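Where the Lunch Goes: Food Waste in the Stivton Cafeteria
Project report, Benavides dorm group

Our question was simple enough to fit on the grant form: how much of what Stivton serves at lunch ends up in the bin? The answer took 21 lunches, one borrowed scale and more gravy on my sleeves than the budget allowed for.

Method

We stood by the tray return from 11:30 and asked people to scrape their plates into one of three buckets: vegetables, starches, everything else. Most did. Some handed us the plate and left, which we recorded as consent. Each bucket was weighed at closing. Lyle Lyons kept the log and I kept the peace.

Results

We collected 1,728 plates. Of these, 797 came back with vegetables still on them, and carrots led the field every week. Fries came back so rarely that we stopped bringing a separate liner for them. On days when the kitchen let people serve themselves, the vegetable bucket was noticeably lighter, even though the line was slower and louder.

We also handed out 60 short surveys. The top reason for leaving food was "too much of it," followed by "soggy." One person wrote "my mother isn't here."

Problems

The scale drifted in October and we had to throw out two lunches' worth of numbers. The "everything else" bucket was too broad, and a napkin weighs more than you'd think once it has met soup. We also suspect people ate better with us staring at them.

Next steps

We'd like to run self-serve vegetables for a full month and compare. 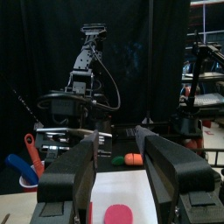

Špela Shehu: I'd split the soggy answers by dish before you ask the kitchen for anything. If it's all the steamed stuff, smaller scoops won't fix it.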